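Home | Diary | Garden | Recipes | Older entries | Search

July 26, 2019

Too hot to sleep, so I got up at 4 and sat on the back step with the door propped open and a bowl of cereal. The sprinklers at the Sandhu place came on and that was the only sound for a good long while. I should do that more often. I never will, I know myself.

I've been putting off writing about the choir thing, but it's all I've thought about this week, so here goes. Bhavana Sundaram called me Monday night - well, one night, I've lost track of them - and asked if I would take the alto solo in the fall program. Me! I sat down on the laundry pile. I've been in this choir since February and for most of that time I've been mouthing the hard parts and hoping the woman next to me would carry us both. Apparently Bhavana was standing behind me at the last rehearsal and heard something she liked. I told her I'd think about it and then I hung up and ate half a loaf of banana bread.

The piece is called Ustus and it's one of those modern ones with no tune you can hold on to for the first page. You come in on a note that isn't anywhere in the piano part. You just have to have it in your head already, like a phone number. I've been humming it in the car, in the shower, in line at the pharmacy (the pharmacist asked if I was okay). Half the time I check it at the keyboard and I've slid flat. The other half I'm dead on and so pleased with myself that I blow the next entrance.

Mom thinks I should do it. Mom thinks I should do everything. She also thinks I should wear the green dress, which I haven't zipped up in years, and she brought it over in a dry cleaning bag "just so you have it." It's hanging on the bedroom door right now looking at me.

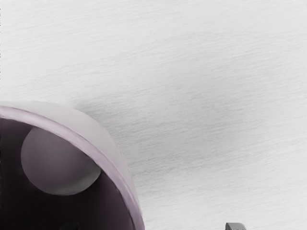 So last night I finally dug out the old practice recorder and taped myself. What a horrible experience. I sound like I'm reading a grocery list to somebody in another room. I played it 2 times and then shut it in the drawer. But then - and this surprised me - I took it out again after supper and listened with the music in front of me, and the low part in the middle was pretty good! It was warm. I didn't know I had that. The top is thin and I gulp air right before the long phrase, you can hear it plain as day, but those are things a person can fix with some work.

I wrote all of it down on the back of the Dradeso water bill, which I then had to go and pay, so now I have a bill stub covered in "BREATHE EARLIER" and "don't scoop!!"

Speaking of money, the car is back. $200 for a belt and a hose, and he says the tires will get me through to winter if I behave. I'd braced for a lot worse so I celebrated with a peach from the fruit stand, and ate it leaning over in the parking lot with juice down to my elbow. Best peach of the summer. I went back in and bought a whole bag and now they're all getting ripe at the same time, so it'll be cobbler tomorrow whether anyone wants it or not.

Also finished the library book, the fat one. 1,057 pages and the sister did it. I guessed that back when they were all on the boat! I stuck with it anyway for the lighthouse chapters, and I still think about the old man and his radio. I don't know what to read next. Something short.

Work is the same. Prodine is changing the schedules again and we got a long email with no information in it. I've decided not to get worked up until there's something to get worked up about, and I held to that for most of the afternoon.

Later - I called Bhavana back. I walked up and down the hall with the phone for ten minutes first and then just did it. I said yes. She said "oh, good" like I'd agreed to bring napkins, and then she told me the rehearsal room has moved upstairs and to wear a sweater because they keep it freezing in there.

My hands were shaking when I hung up. Hummed the note, went over to the keyboard and checked it. A little flat. Going to try to get some sleep now with the fan on high, and I have to remember to move the peaches off the windowsill before the sun gets to them.

Contact me | © 2019, all entries | Back to top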